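I have a confession to make about washing up: I'm bad at it, and I've now spent a whole afternoon watching people be bad at it on purpose, wearing cameras, in the name of science.

It was Ferhat Başaran who invited me. He runs the household tasks study at Westerberg, and his question is a lovely simple one. If you want a robot to learn a fiddly job at a sink, do you need a robot there while you collect the lessons? His answer is no. You give a person a pair of hand-held grippers, stick a patterned cube on each so the software can work out where the hands are, and let them get on with it.
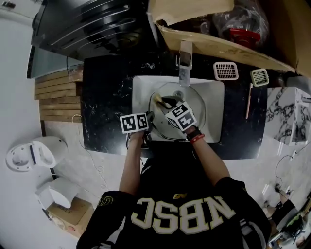
I had a go myself, of course (who wouldn't?). The first thing you notice is how much you miss your fingertips! A sponge is a nightmare. You squeeze, it squirms, you chase it round the drain, and all the while Ferhat is telling you cheerfully that the chasing is useful. The old way was to steer a real arm from across the room, and people got so careful doing it that every recording looked like bomb disposal. With the grippers in your own hands you fumble and recover at a normal human speed, and the fumbling goes into the pot with everything else.

The pot is called Suna, and by September it held 3,567 recordings of sink jobs. After throwing out the ones where a cube had been hidden from view for too long, the team had 2,546 left to train on. That's a lot of scrubbing for the bin, and Ferhat winced a bit when I asked.

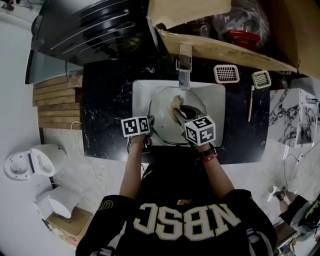

Westerberg Household Robotics Team

So did it work? Mostly! They trained a two-armed robot called Balo on the good recordings and gave it 150 tries at wiping out a bowl it hadn't met before. It managed 30 more than the same robot trained on the steered recordings. What pleased me most was what it did when it dropped the sponge. It went back and picked it up, a bit crossly I thought, just as I had.

Where it still comes unstuck is anything see-through. Clear plastic confuses it, and it'll close its fingers on thin air next to a rim with total confidence. Ferhat wants to try a touch sensor in the gripper tips next, made by a small firm called Sodska, and he's promised me another turn when they arrive. I've been practising with the salad tongs.

Comments (3)

Moira T.
Can it do the roasting tin though? I'll wait.

dishpan_dan
Would've liked more on how they decide a cube's been hidden "too long". Half a second? Five? Makes a big difference to how many you throw away.

Pauline
My husband chases the sponge round the drain too and we've never had a penny for it.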